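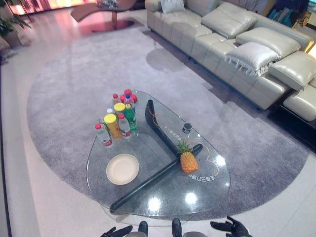

Yasmine Lamrani wrote that her first instinct would be to lower the speed limit before anything else, and she wondered if a written rule exists for homes at all. I have the same doubt, so I ask it to everybody. We prepare a humanoid for tasks at a glass coffee table. Which rules do you follow for glass, bottles and cables within reach of the hands?

Tindiseck
We keep one page on the wall. Stop button in the hand of a second person, never on the sofa. No cable across the table during a run. Drinks closed. First 18 runs at the lowest speed, and each contact with the glass is written down, also the soft ones.

Shawky
just use plastic cups, problem solved

Nakeck
Plastic cups do not help if the hand presses on the table top. Set a force limit for the arms and test it on a wooden board first – we did 40 presses before we allowed glass. Please also check where the legs stand. The knees can reach the rim when the robot leans forward, and in our checklist this line was missing until September.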